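Can a Machine Do It Yet? Chores at Home and Jobs at the Bench

By Halina Zalewska
25 Jul 2019

Readers keep writing in to ask which jobs they can hand over to a machine and which ones still need a person with a rag. I run a small repair and refinishing shop in Unddale and I keep house like everyone else, so I have tried a fair number of these gadgets in both places. My answers are below, with the tips I would give you either way. We start with pine, the wood most of you seem to own.
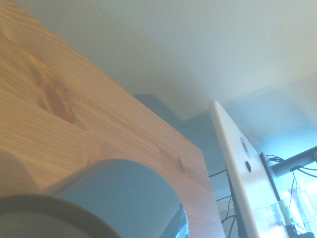

Pine-looking boards, knots and all. The grain tells you which way to wipe and which way to sand.

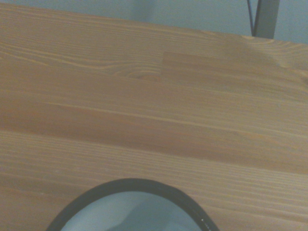

5 min read

Wiping a table

A machine can wipe the middle of a flat table. I have seen an arm do it at a trade show in March, and it did a decent job on the open part. It was slow, and it went over clean wood as many times as dirty wood. It stopped well short of the edge, which is where the crumbs go.

Doing it by hand: use a cloth wrung out until it no longer drips. Wipe with the grain in long strokes, edge to edge, and lift the cloth at the end of each stroke. Dry with a second cloth right away. Pine is soft and takes up water fast, and a glued-up top will start to show its joints if you leave puddles on it. Skip the spray cleaners with ammonia.

Verdict: not yet.

Sanding a flat board

Machines do very well at this in a factory. A wide-belt sander will flatten a panel in one pass and has done so for decades. In a home shop the nearest thing is still a random orbit sander with your hand on top of it, and I don't count that as automation.

If you are sanding pine, do not lean on the sander near knots. The knot is harder than the wood next to it, so the soft part wears down first and you get a little hill. Keep the pad flat and keep it moving. I start at 80 on rough boards, go to 120, and finish by hand with the grain. Vacuum between grits. One leftover crumb of coarse grit will leave curls all over the board that you won't see until the finish is on.

Lejla Georgiou, who builds kitchen fronts at Zupan, told me they bought a sanding arm for cabinet doors. It handles the flat doors and she does the edges and anything with a profile. She says it saved her shoulder, and that setting it up for a new door size took most of a day the first time.

Verdict: yes in a factory, if the parts are all alike. No at home.

Round holes in a board

Cutting a large round hole is easy for a machine. A router on a computer-controlled table will do it cleaner than I can with a jigsaw. Cleaning up the inside of the hole is another matter. The curve runs through side grain and then end grain and back again, and each one wants a different touch.

By hand: wrap the paper around a piece of pipe or a jar a bit smaller than the hole. Work the end grain longer than the rest. When you put oil on, the end grain will drink it and turn darker, so give it a thin coat first, let that dry, and then do the whole board. Check the rim for splinters with an old nylon stocking. It will catch on what your finger misses.

Verdict: cutting yes, finishing no.

Vacuuming floors

This one works. I have had a robot vacuum at home for two years and would buy it again. Pick up the cords and the socks before you start it. Clean the brush every week, and cut the hair off with a seam ripper. Ours gets stuck on the fringe of the hall rug, so I fold the fringe under. It does not do stairs or baseboards.

Verdict: yes, with some help.

Loose cables

Cables come up in nearly every letter about machines, because they are what machines trip over. A thin black cord against a dark wall is hard to pick out even for me. No gadget I know of will tidy them for you.

Tie them in loose bundles with hook-and-loop strips and run them down the back of a leg or a post. Leave slack at both ends. Don't use zip ties on anything you may want to unplug, and never pull a cord tight around a sharp metal edge.

Verdict: do it yourself.

Folding laundry

Milovan Tomić wrote from Banon to ask if the folding machines are worth waiting for. I would not wait. The ones I have seen need each shirt clipped on by hand, and by then you could have folded it. Small socks and fitted sheets are out of the question.

Verdict: not yet.

Sorting screws

Shops that buy by the crate can get a machine to count and bag them. For the mixed coffee can under your bench, there is nothing. Pour it onto a tray, pull out the long ones first, then the washers with a magnet. Clear containers save you opening every lid. Write the size on the end that faces out.

Verdict: not at this scale.

Next time I'll go through dishes and windows – two jobs I get asked about a lot. If you have a machine at home or in the shop that does a chore well, write and tell me what it is and how long you have had it.

We use cookies to remember your settings and count visits. By continuing to use this site you accept our cookie policy. Accept | Manage settings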